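Clollberg church readies its last Sunday hymnals for boxing as the merger vote nears
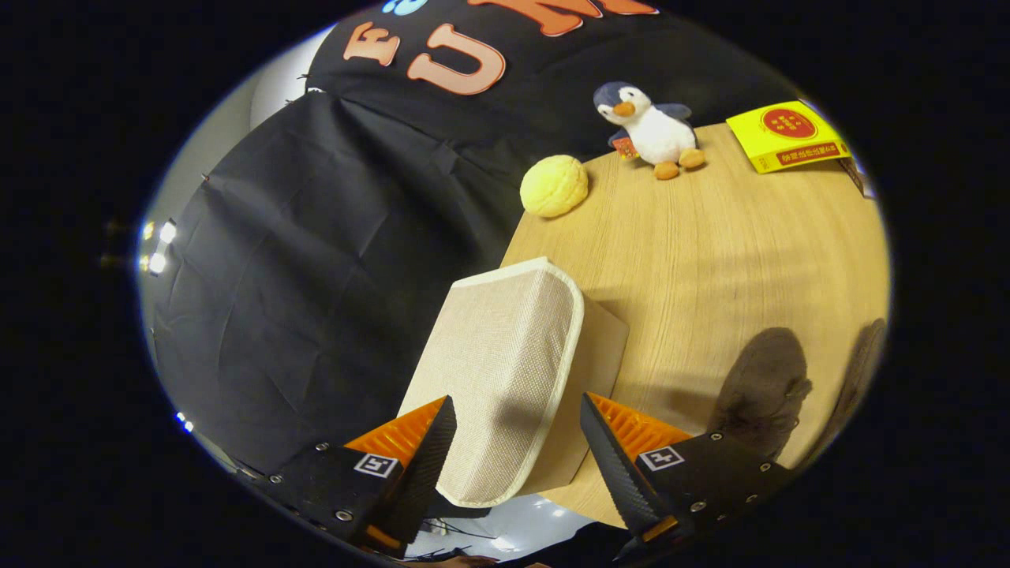
Rukhsana Pirzada has been clerk of the Clollberg interfaith council for two years and she picks up on the first ring. Busy week. The two congregations on Paracha Street vote in August on sharing one building, and her phone hasnt stopped.

"People think it's about doctrine," she says. "It's mostly parking. And the organ."

The Lutherans have the organ. The Methodists have the roof that doesn't leak. Pastor Heino Pärn, Lutheran side, wants it on record that he never called the plan a takeover.

"I said it could feel like one. To the older members. My words got shortened on Facebook and then I had 738 comments to read." Did he read them? "Most. My wife told me to stop."

Over at the Methodist hall Eusebio Flores is less worried. He has led the choir there a long time and would like more tenors.

"Give me their tenors and they can have whatever hour they want," he says. Then, after a bit: "Not 8 a.m. though."

The hour is the real fight. Under the draft the Lutherans get the early service and the Methodists keep 10:30. Pärn says his people were not asked. Pirzada says they were, twice, by letter, and that she has teh copies.

Money comes up too. Heating the Lutheran building last winter ran well past what the plate brings in, and the parish owes $2,000 on the boiler. Flores says his side will cover $400 of that as a goodwill thing, vote or no vote. Pärn hadn't heard this when we spoke. Long pause. "That's kind of them. I'd like to see it in writing."

Communion, baptisms, who gets buried from where: all left to a second paper, not written yet. Pirzada is drafting it at night.

"Ask me again after the vote," she says. Another call was coming in and she took it.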